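Dish return cell, notebook, February

Prendden site, back kitchen. Present: me, Lesia Pavliuk, Zhenhua Du until lunch.

Third week of asking two arms to clear a canteen tray. The canteen at Kavholm does almost 4,000 trays a week and the people who clear them have been very patient with us, in the way you are patient with a nephew who wants to help with the washing up.

Task unchanged: unload the red tray, scraps to the bin, dishes and cutlery to the rack. Bimla Nautiyal does a tray in the time it takes me to find my pen. She came by at 10.40, watched for a bit and asked whether it gets a tea break. 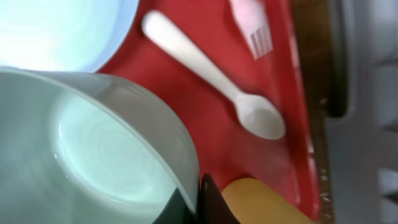

Her more useful point was about cutlery. On her line you sweep forks and spoons off first, in one handful, and then the bowls have nothing under them to slide on. We had the order the other way round, bowls first, because Anas Alaoui wrote the sequence and Anas eats at his desk. Swapped it after lunch. Log numbers before the swap: 385 picks attempted, 313 good. Not enough since to say anything, so I won't.

Lesia has been talking to the clearing staff at Kavholm about what happens to their shifts. Her notes, shortened:
– they'd gladly lose the bending and the scraping
– they would not gladly lose the hatch, where they talk to people
– two of them have already been called "operators" in a Kuipers slide, and want to know if operators are paid more

I said I'd ask about the last one. Asked. The reply used the word "journey". Will ask again.

Also, someone will have to stand near this thing and rescue spoons. At present that someone is Zhenhua, with a doctorate. The plan as written has no hours for it at all — it just assumes the spoons behave. Put in a line for it before the Kalton visit, and put Bimla's name on the sequence change while we're at it.

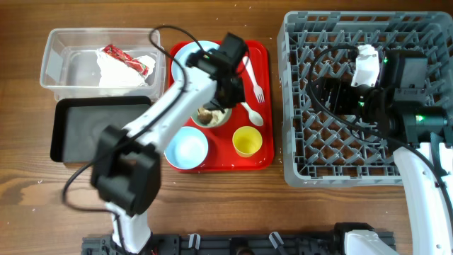

To do

Rerun with cutlery first, same tray layout.
Scraps: ask Bimla how full is too full for a bowl.
Pay question, second attempt.
Buy own pen.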